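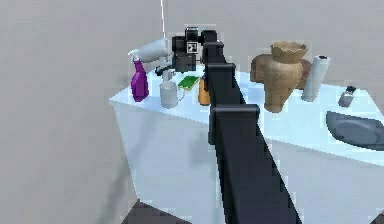 Hi Delia,

Sorry this one is longer than the last two, but it's nearly all about money and I figured you'd want to see where my head is before the budget closes. It's 16 December 2019 and the equipment order still hasn't gone in, so let me walk you through it.

The short version is that I want to buy one more arm next year. I know the proposal said two! Cornel Lazăr and I went over the plan again last week and we both came out thinking the second one can wait until May, when Nedex usually updates its price list. Meanwhile the simulation work is carrying us along pretty well. We're running the tabletop tasks there first, with ordinary household stuff (spray bottle, pitcher, paper towels, a little green book), and it's telling us a lot about reach and clearance before we spend a dime on hardware.

Where I do want to spend is on grippers. The quote from Brarnover came in at $2,000 each, and I'd like a spare for the bench, plus 33 sets of replacement finger pads. That sounds like a lot of pads, I know, but Ionuț Bucur keeps the parts log and he'd have asked for more if I'd let him. Shirley Catterall is getting a second quote from Anghel so we have something to compare it with, and she's also asking them about lead times, which Brarnover was vague on.

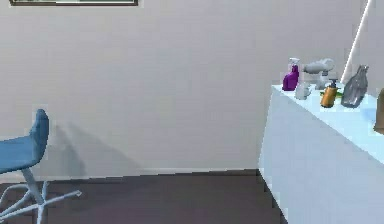

The other thing is floor space. I'd been treating the room layout as something to sort out once the boxes arrived, and Fidel Henríquez talked me out of that (thank you, Fidel). So now we're trying out counter positions in the simulated room too, with enough open floor left over to roll an office chair past. If we can settle on one counter height for everything, we buy one kind of stand and skip the custom ones. I'd love that, the custom ones were a pain to budget!

Behind schedule: the safety review for the Brindura site. I promised it with this report and it's not done. I've got the draft, it needs another pass from Cornel, and the part on emergency stops is thin. You'll have it with the next report.

What I need from you is an okay to move 10 percent of the travel line over to spare parts, and a yes or no on holding the second arm until May. If it's a no, I can still place both orders together, I'd just want to talk about storage first.

Call me anytime if it's easier than writing it all out. I'm at my desk most mornings.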